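Box lid (household use)

A box lid is the upper part of a two-piece box. When the box is no longer needed, the lid is often kept in the home and used as a shallow tray for small things. In some households it is called a catch-all or a lid tray.

Construction

Most lids of this type come from gift boxes, candy boxes and shoe boxes. They have a flat base and four low edges. The face that becomes the inside of the tray may be plain or printed. A printed and coated surface is easier to wipe clean, but it also lets round objects roll. The corners are usually the first part to fail - they open along the glue line after some months of use.

The German box maker Kleinschmidt sold a gift box from May with a lid 189 mm wide and 60 mm high, and advised its customers to keep the lid as a tray for the dresser. The first production was 1,000 boxes. A similar model by Talow had a lower edge of 156 mm length and was sold without printing.

Use

Lid trays are found on desks, shelves and beds, where a flat object with edges stops small items from getting lost in the covers. Finn Vogler, in his household guide "Zevitz", separates sorted trays, which hold one kind of thing, from mixed trays, which hold whatever was in the hand or pocket.

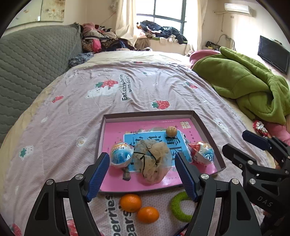 Mixed trays rarely follow a plan, and food and personal items are commonly kept side by side. A walnut, two treats in shiny egg-shaped wrappers and a sheer beige scrunchie can share one lid, while fruit such as small oranges or other citrus stays outside on the blanket. Vogler recommends to take fresh fruit out of a cardboard tray in any case, as the juice stains the base and softens it.

Care

Cardboard lids should be wiped with a dry cloth only. A weak corner can be repaired with paper tape on the outer side.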